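Lehre > Internationale Entwicklungszusammenarbeit > Modul 4 > Skript Mikrofinanzierung

Modul 4: Revolvierende Kreditfonds für Kleinstbetriebe

Skript zur Vorlesung, Stand Montag, 21. September

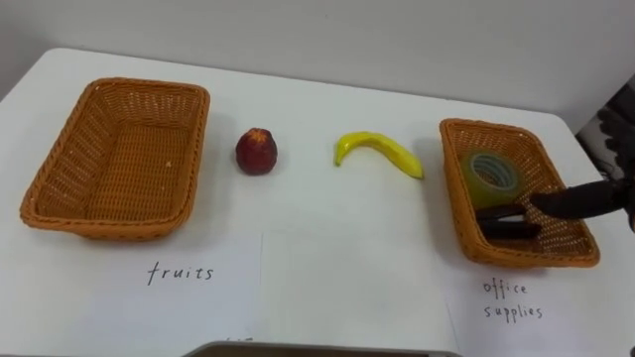
4.1 Begriff und Abgrenzung

Ein revolvierender Fonds vergibt Kredite aus einem einmalig eingezahlten Grundstock. Rückflüsse aus Tilgung und Gebühren werden erneut ausgereicht. Vom Zuschuss unterscheidet ihn die Rückzahlungspflicht, von der Spargruppe die externe Herkunft des Kapitals. Mischformen werden in Modul 5 behandelt.

4.2 Fallbeispiel Ukero

Träger ist der Förderverein Prudanville, die Abwicklung vor Ort liegt bei der Genossenschaft Prastgate. Grundstock: 4000 Euro. Kreditnehmer sind Markthändlerinnen und kleine Verarbeitungsbetriebe. Gehaftet wird in Gruppen zu vier Personen; fällt eine Rate aus, ist die gesamte Gruppe bis zum Ausgleich für neue Kredite gesperrt. Die Laufzeit beginnt im Februar, die ersten drei Monate sind tilgungsfrei.

Ende des ersten Zyklus waren 2821 Euro zurückgeflossen. Der Fehlbetrag setzt sich aus gestundeten und abgeschriebenen Forderungen zusammen. Beide Posten sind getrennt auszuweisen, da nur die Abschreibung den Grundstock dauerhaft mindert.

4.3 Kennzahlen

Rückflussquote = zurückgeflossene Tilgung / fällige Tilgung
Umschlagshäufigkeit = ausgereichte Kredite pro Jahr / Grundstock
Gebühren gehen nicht in den Zähler der Rückflussquote ein (häufiger Fehler in den Übungsabgaben).

4.4 Kritik

Nach Urbańczyk verdrängt die Gruppenhaftung gerade die ärmsten Haushalte, weil Gruppen ihre Mitglieder nach erwarteter Zahlungsfähigkeit auswählen. Zur Vorbereitung der Übung: Abschnitt 4.2 unter der Annahme einer Einzelhaftung neu rechnen, Stundungen als nicht fällig behandeln.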